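January 2020 – Zilotwood flat, hand gripper, cloth folding

Continued with the folding demos on the bed. The counter is now at 2,057 episodes, of which 1,829 passed the check script. Most of the rejected ones are from December, when I moved my wrist too fast and tracking was lost.

Changes for this session:
one fold per episode, then release and lift
start with the gripper open over the cloth, wait two seconds
slower approach, the fingers almost flat to the sheet

The Irkamo policy still pinches the sheet together with the cloth. I think my own demos teach it this – when I press too deep I also take some of the sheet. I marked 190 episodes to look at again.

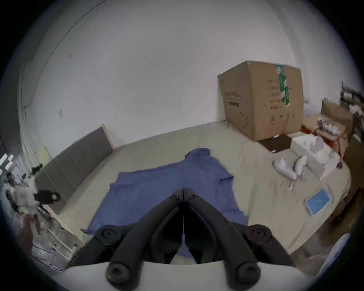 Blue cloth on the beige sheet, gripper over it.

To do: recalibrate the finger width, ask the Magalhães group which lift height they use.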